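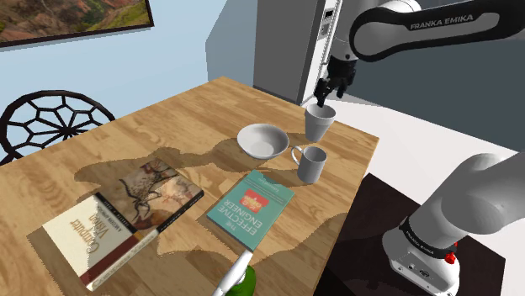
Zurnari Hardwax Oil - Clear Satin

Interior wood finish for tables, worktops, shelves and stair treads

Zurnari Hardwax Oil is a blend of plant oils and waxes for bare or previously oiled wood. It soaks into the surface and leaves a low sheen that can be patched later without sanding back the whole piece. We mix it in small batches at our Stercombe workshop and sell it direct and through a few timber merchants.

Clear Satin is the one most people order for dining tables. It brings out the grain and warms the colour slightly, as any oil will. If you want pale wood to stay pale, look at Umau, our lightly whitened version, and try it on an offcut first.

Sizes
Small tin, large tin and trade can. The small tin is enough for two coats on a family dining table.

Coverage
Up to 35 square metres per trade can, per coat, on planed softwood. Open-grained timber such as oak or ash takes more on the first coat.

Drying
Touch dry in 4 hours in a warm room with a window open. Leave overnight between coats. Light use the next day, full hardness after 7 days. Keep hot dishes and wet cloths off the surface until then.

How to apply
Sand with the grain and finish with a fine grade. Vacuum the dust and wipe down with a dry cloth. Stir the tin well - do not shake it. Work a thin coat along the boards with a short-bristled brush or a lint-free pad, then wipe off anything still sitting on the surface after a quarter of an hour. Apply 2 coats. A third makes very little difference indoors and can turn sticky.

Oily cloths can catch fire by themselves. Lay them flat outside to dry, or soak them in water before putting them in the bin.

Care
Wipe with a damp cloth and mild soap. Avoid spray polish and anything with bleach in it. Dull patches can be rubbed with a fine pad and given a little fresh oil.

Not suitable for
Outdoor furniture, varnished or painted wood, and laminate.

Also in the range
Jin soap flakes for regular washing of oiled floors, and Umau Hardwax Oil in the same three sizes.

Trade orders: I-seul Ban
Technical questions and samples: Thu Doãn

Page updated 25 Jul 2021. The trade can has had a new lid since May, and the contents are unchanged.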